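Wonska fixes up old office computers and sends them back out. Small place, one long room. We caught the person who runs the bench on 30 Mar 2023, between deliveries, and got maybe half an hour.

Most of the stock comes from Munimura, an insurance office that clears out its desktops by the pallet. Last year 2,556 machines came through. Not all of them went out again. "You lose some. Bad boards, mostly. Bent pins in the socket, that's the one I hate."

So what happens first? Side panel off, case flat. "Always flat. I've seen people work on them standing up and I can't watch."

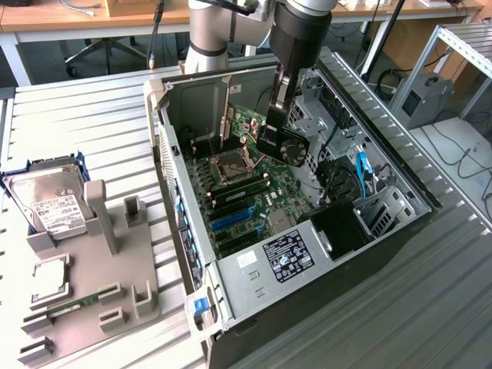
Then the cooler comes off, the old paste gets cleaned up, and the fan gets checked. "A fan tells you how the thing lived. Carpet office, you get fluff. Warehouse, you get that gray stuff that sticks." Fans that rattle go in the scrap bin, no second chances. New ones come from Salehi, who had none at all in February - "a bad month, don't ask."

Expansion cards next. Half the time the card is worth more than the computer, or used to be. "People pull them before they undo the screw. Then they wonder why the slot cracked. Undo the screw! It's one screw."
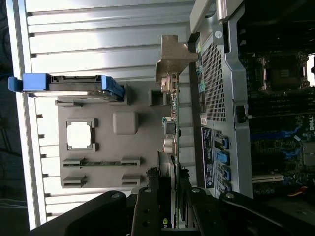 The likes and dislikes go on for a while. Plastic latches, good, if they haven't gone brittle. Colored parts, very good. "Blue means you're allowed to touch it. I wish everybody did that. Some makers, its all black and you're poking around with a flashlight." Labels should stay on, even ugly ones. Buyers ask for the numbers.

And the memory? Out, tested, sorted into trays by size. Workstations are the slow ones, with all those slots, and the bench does 5 on a good day. Office towers go a lot quicker.
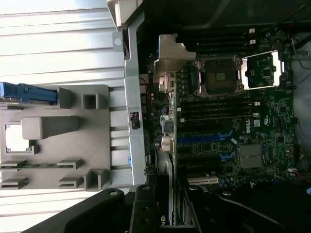 "I leave the socket till last. Lever up, look at it under the lamp, don't breathe on it. If its clean the board goes on the shelf with a green tag." There were 319 boards on that shelf at the last stock check, and around 450 is teh most it will hold.

Who buys them? Schools, a few repair shops, and Gundari, which takes the workstations for its drawing office. Then the buzzer went, another pallet, and that was the end of our half hour.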